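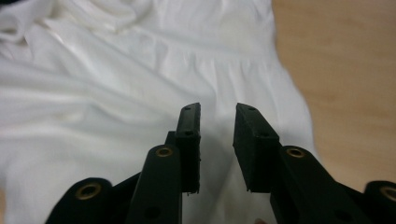
Folding Tips I Brought Home From a Robot Open Day

I went to the Endlow open day in November expecting to eat a free cookie and look at some machines. I came home and refolded two drawers. If you've read this page for a while you know laundry is my weak spot (the jam pages are much better), so bear with me while I write up what I picked up, in no special order, before I lose the back of the envelope I wrote it on.

The afternoon was put on by Grodero, who are working on getting machines to handle clothes. The big arm, which everyone there called Simon, did its demonstration at the far end. What I liked best, though, was the row of tables where people were folding by hand with a gripper tool. You hold it, you squeeze, two black fingers close, and every fold you make goes into the pile that the machine learns from. They let visitors have a turn. I had three turns, and I would have had a fourth if there hadn't been a line behind me!

Trying to fold a dress with two stiff fingers is a wonderful way to find out how much you've been cheating with the other eight. All the sloppy things I do at home, like shaking a shirt in midair and sort of hoping, are impossible. You have to lay the thing out and think about where to pinch. So most of these are pinching tips, I suppose.

Flatten before you fold

The person running my table had me spend longer spreading than folding. Start at the middle and push outward with the flat of your hand. Don't tug the hem. Tugging just moves the wrinkle up to the waist, where you'll find it later. At home I now do this on the kitchen table with the chairs pulled back, and a shirt takes me 20 seconds, most of it smoothing.

Soft knits slide around on a bare tabletop. At home I put a bath towel underneath and they stay put. A folded blanket works too but it's too squashy for my taste.

Pinch one layer or pinch them all

My first try at a dress, I caught the front and left the back lying there. Second try, I got the front and half of a sleeve. What they teach people at the tables is to decide first. If you want both layers, come in low from the side with one finger underneath, so the edge of the cloth goes right into the gap. If you only want the top layer, come down from above onto a ripple and close on the ripple.

I use this all the time now with fitted sheets, of all things. Slide your thumb under everything at the corner, then pinch. No more pulling up one lonely layer of elastic.

Gathered waists

Anything with a gathered seam is a pest. The cloth is thick there and thin everywhere else, and if you make your fold right on the gathers you get a lump that tips the whole stack over. Fold just above or just below. For a dress, I bring the skirt up so the hem lands a little short of the gathers, then fold the top down over it. The lump ends up in the middle of the packet and the stack sits level.

And don't iron across gathers. Poke the tip of the iron up into them from the skirt side and stop there. (That one is my mother's. It has nothing to do with robots, but it belongs here.)

White things on a pale table

I had a terrible time seeing the creases on white cloth. Somebody at the table told me the cameras have the same trouble, which made me feel better. My fix at home is a lamp set low at one side of the table. With the light coming across instead of down, every little ridge throws a shadow and you can see what needs smoothing. It's great for checking collars, and even better for finding the faint yellow marks on pillowcases before they go back in the closet.

Wipe the table first, too. I have put a gray smear on a clean white blouse by folding it where the newspaper had been.

Soft tips on hard tools

After my turns I got talking about how the fingers hold on to slippery fabric, and the answer was mostly grip on the surface and not squeezing harder. I went straight home and did something about my old kitchen tongs. A wide rubber band wound around each tip, and they'll lift a sock out from behind the dryer on the first go. Do check the bands now and then — they dry out and crumble, and then you've got bits on your clean laundry.

The same goes for clothespins that leave dents in sweaters. A scrap of felt inside the jaws, a dot of glue, done.

Sort by how it behaves

On the wall they had a tally of what had been folded so far: 2,915 shirts and 3,435 towels. Dresses were way behind at 265, and having tried one I can see why. They keep each kind in its own bin and work through one bin at a time, so your hands get into the way of it. I used to fold whatever came out of the basket next. Now I do all the towels, then all the shirts, then the awkward stuff while the coffee is brewing, and I do think it goes quicker.

For bins I use the Foten ones I already had in the garage, the shallow kind. Deep ones crush whatever is on the bottom.

Start again sooner

When a fold goes wrong at the tables you don't fix it, you open the whole thing out flat and go from the beginning. I resisted this! I wanted to nudge the corner over. But the nudged ones always looked worse, and the fresh start took less time than all my fiddling.

I've been doing it with wrapping paper and pie crust as well. With wrapping paper it works fine. Pie crust, one restart and then you're stuck with what you've got, or it goes tough.

Simon, by the way, folded a hand towel very neatly and then a T-shirt rather less neatly, and got a big round of applause for both. The cookies were oatmeal. I'm going to try the low lamp trick on tablecloths next, and I still need to work out what to do with the duvet cover.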